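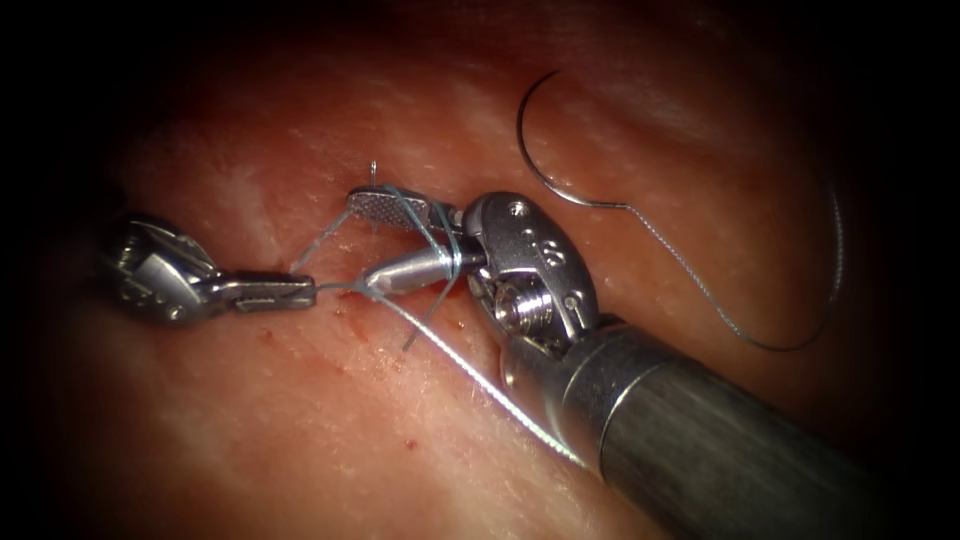

How do I stop the thread from slipping when I tie a knot with instruments?

Wind the thread twice around the jaws for the first throw, then once for each throw after that, changing direction every time. The double wrap gives enough friction to hold while you set up the second throw.

Search the help pages
Search Clear All topics

Last updated in December

More detail from the original poster

I'm 4 weeks into a basic suturing course and practicing at home on a Pillasik skin pad. My first throw looks fine until I let go to start the next one, and then the gap opens up again. I get the same result with braided and with single-strand thread, though the single-strand is worse. The short end also keeps getting pulled out when I draw the loop down. Should I be pulling harder?

kuster_pad

Pulling harder will cut through the pad, and on real tissue it will do damage. Lay the first throw flat and pull the two ends in opposite directions, level with the surface. If you lift the ends up, the wraps roll over each other and lock in the wrong shape, or they open.

For the short end, leave more of it than you think you need while you are learning. You can trim it later. Order of steps that works for me:

Pull the thread through until a short tail is left.
Hold the long end with one instrument and wrap it around the closed jaws of the other.
Keep the wraps near the tips but not on the very end, or they fall off.
Open the jaws only enough to take the tail, close them, and draw the tail through the loops.
Lay it flat, then do the next throw in the opposite direction.

Single-strand thread is stiff and wants to spring back to the shape it had in the packet. Give it a gentle stretch before you start and add an extra throw or two at the end. I did 100 knots on a Vulon board before mine stopped opening – slow ones, with no timer.

threadbare14

Check the wraps are going the other way on the second throw. I was doing them all the same direction and got granny knots for a month.

Clirell_user

Try a different thread. The cheap stuff that came in my kit was useless.

We use cookies to remember your settings. Accept Manage choices
Sign up for the monthly newsletter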